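Clurkix Hand Gripper Kit, Two-Jaw, Build-It-Yourself

Price: $137 a kit, $80 if you already have your own pins and pads
In stock, ships from the shop in Tellance

Hi, and welcome to the page for my little gripper! I'm Doina Kos, and this is the kit I sell out of the shared workshop I've been part of for way too long (my bench is the messy one by the drill press). It's a two-jaw gripper you hold in your hand and squeeze, and the jaws close on whatever you point them at. I drew the first version because I wanted to teach my home arm to pick things up and I was sick of steering it with a game controller.

You get all the printed linkages in dark gray, the finger pads, a bag of pins, the trigger and spring, and the mount for a small camera. The camera isn't in the box. Neither is glue, and you won't need any. I used to send a tiny hex key too, but everybody has forty of those in a drawer already, so now you have to ask for one in the order notes.

The pads are soft and ribbed, and they're the part I've fussed over the most. My first ones were smooth and they were hopeless on anything shiny. Sorin Papadopoulos, who shares my bench, cut me a new mold in August and I've stuck with that shape ever since. They do wear out, so I sell spares in pairs.

Putting it together takes me an evening with music on. Start with the left jaw, press the pins in with your thumb, and check that it swings freely before you go near the right one. If a link feels stiff, work it back and forth a while before you reach for the sandpaper! Sanding too early gives you a wobbly jaw, and then you'll be writing to me for part 101, the short link, like I did to myself three times.

I like trying mine on ordinary house stuff, and tidying up is my favorite job for it. Boxes are easy. Crinkly packages are a pain, and soft cloth takes some practice.

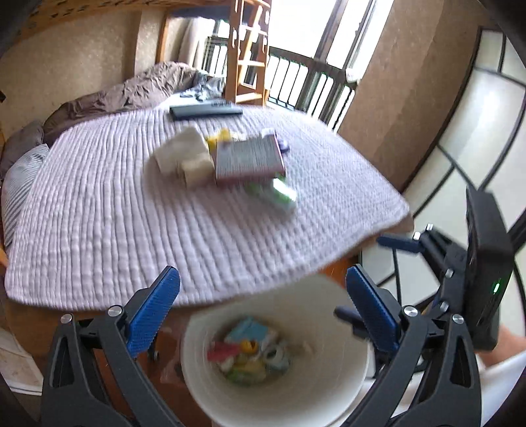

Bedroom tidy-up, jaws wide open over the bin.

Do you need two? For picking things up, one is plenty. If you want to do folding, or hold a bag open with one hand and fill it with the other, get a pair and I'll knock the shipping off the second kit.

Colors: blue pads are standard. Black pads are back after the next batch.

Spare pads, pin bags and single links are on the parts page. Questions go to the shop inbox, and I answer most evenings once the printers are running.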